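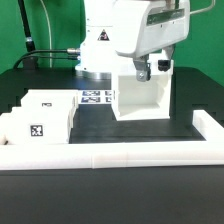 白いアームと、正面の開いた白い箱。左にマーカー付きの白いブロック。

最終更新:7月

工作室の小ワザメモ、今回はロボットに物の位置を教えるときの「マーカー」の話です。四角い白黒のアレですね。棚の整理とか接着剤の使い分けとか、ふだんの記事を楽しみにしている方には毛色が違って申し訳ないんですが、印刷して、切って、貼って、測るという作業がほとんどなので、わりといつもの工作です(笑)。

元ネタは、Zusvilleの工作室で一緒に作業しているAmândio Paivaさんがまとめた「Gudeta」という手順です。名前の由来は聞いても教えてくれません。中身はすごく素直で、まず離れたところの固定カメラで全体のマーカーを読んで大まかな位置を決める。次に手首のカメラで対象に寄って、もう一度マーカーを読んで位置を直す。そして最後の数センチはマーカーに頼らず、物の角や縁を見て合わせる。この三段構えです。

で、これを50回やってみた結果が、なかなか面白かったんですよ!

指先が狙った位置にきちんと入ったのは90パーセント。固定カメラだけで一発で決めようとしたときはもっとずっと悪くて、途中で数えるのが嫌になってやめました。だから比較としてはいいかげんです。論文にするならAmândioさんに怒られるところですが、工作室のメモなのでお許しを。

それより役に立ったのは、外れた回を見直して出てきた細かいコツのほうでした。順番に書きます。

■ 余白をケチらない

マーカーを切り抜くとき、黒い四角のギリギリで切りたくなりませんか。わたしは最初やりました。見た目がスッキリするし、紙も節約できるし。でもこれ、だめです。黒い枠のまわりに白い余白があって初めて「ここが縁だ」と読めるので、黒の外側にはたっぷり白を残してください。白いパーツに貼るなら大丈夫でしょ、と思っていたら、部品の端に寄せすぎて暗い背景と黒枠がくっつき、斜めから見たときに読めなくなりました。部品の端からも離して貼るのが正解です。

■ 光る紙と光る部品はやめる

つるつるの光沢紙はきれいに印刷できるんですが、照明が写り込むと黒が白く飛びます。普通紙か、つや消しのラベル用紙で十分。台紙になる部品のほうも、つやがある場合は細かい紙やすりで軽くなでておくと扱いやすくなります。ただし平らな面を丸めないように、当て木をして。

それから照明。机のライトを近づければ近づけるほどいいと思っていたんですが、近すぎると白い面がべたっと飛んで、今度は縁がわからなくなるんですね。わたしの机ではライトを20センチ上げただけで読み取りが落ち着きました。お金のかからない対策なので、カメラを疑う前にぜひ。

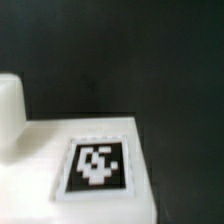
読む側のソフトはMeltardを使っています。設定はほぼ初期値のままですが、ひとつだけ、マーカーの実寸を入れる欄は必ず自分で測った数字を入れてください。これ、ものすごく大事です。印刷のときに「用紙に合わせて縮小」が勝手にオンになっていて、20ミリで作ったつもりが測ったら19ミリだった、ということがありました。たった1ミリなんですけど、ソフトは大きさから距離を出しているわけで、サイズの思い違いがそのまま距離のズレになります。指先が毎回同じだけ届かない、あるいは毎回同じだけ行きすぎる。そういうときはまず定規を出しましょう。ノギスならなおよし。測るのは黒い四角の外側から外側です。白い余白は入れません(ソフトによって決まりが違うので、説明書はひととおり見てくださいね)。

■ 貼るときは一発勝負にしない

ラベルを片側からそーっと貼ると、たいてい少し曲がります。曲がっていても読めることは読めるのですが、角度の情報までズレるので、あとの計算が気持ち悪いことに。わたしのやり方は、貼りたい場所の二辺にマスキングテープで直角のガイドを作って、そこに紙の角を突き当ててから下ろす方法です。子どもの名前シールを貼るときにも使えますよ。気泡が入ったら古いポイントカードでしごいてください。

両面テープは薄いものを。うちではGomardの薄手を使っていますが、薄くてコシのあるものならなんでもいいと思います。スポンジ入りの厚手はふわふわして、マーカーが部品と平行にならないのでおすすめしません。

■ 近づいたら、マーカーのことは忘れる

Gudetaの手順でいちばん「へえ」と思ったのがこの部分です。近くまで寄ると、マーカーは画面からはみ出すか、ぼけるか、指の陰になるか、とにかく当てにならなくなります。それを無理に読ませようとすると、一瞬だけ変な位置を拾ってアームがぴくっと動くことがあって、心臓に悪い。だったら早めに見切りをつけて、あとは角を見る。

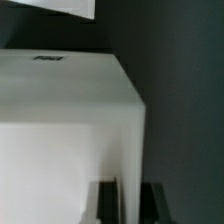
角を使うときは、背景との明るさの差がすべてといっていいくらいです。白い部品なら後ろは暗く、黒い部品なら後ろは明るく。うちは白い部品が多いので、つや消しの暗い面を後ろにすると線がすぱっと出てくれます。逆に困るのが白と白が隣り合うところで、境目が影だけになるから、照明を動かすたびに線の位置まで動いてしまう。外れた回を見直すと、かなりの割合がこれでした。影は角じゃない、とAmândioさんはホワイトボードに大きく書いています。字が大きすぎてほかのことが書けません。

あと、印字や小さな文字を目印にしたくなる気持ちもわかるんですが、ちょっとぼけるともうただの黒いしみなので、これを位置合わせに使うのはやめました。人間が部品の向きを間違えないための印、くらいに考えておくのがよさそうです。

■ 切り替えのタイミングは手で探す

じゃあどこでマーカーから角に切り替えるのか。ここは計算で出すより、アームを手動でゆっくり下ろしながら、読み取りの数字がふらつき始める高さをメモするほうが早いです。うちでは約50ミリ手前でした。そこより少し遠いところで切り替えるようにしておきます。レンズを変えたら測り直し、マーカーの大きさを変えても測り直し。面倒ですが、一度メモの書式を作ってしまえばお茶を飲みながらできる作業です。手動で動かすときは速度をいちばん遅くして、非常停止に手が届くところに座ってくださいね。

■ まだよくわかっていないこと

夕方になると読み取りが悪くなる日があります。窓の光かなと思ってカーテンを閉めてみたら、よくなった日とならなかった日があって、正直なところ決め手がありません。昼の数字と夕方の数字を分けて記録しておけばよかったなあ、と今さら反省しています。次は時刻の欄を足した表でもう一度やる予定で、マーカーの紙も普通紙とラベル用紙の両方を用意しました。

印刷するときの倍率は「100パーセント」か「実際のサイズ」を選んでくださいね。わたしはプリンターの横に付箋で貼ってあります。

――――
工作室の小ワザメモをメールで受け取りませんか?新しい記事が出たときだけお届けします。配信の停止はいつでもメール下部のリンクからできます。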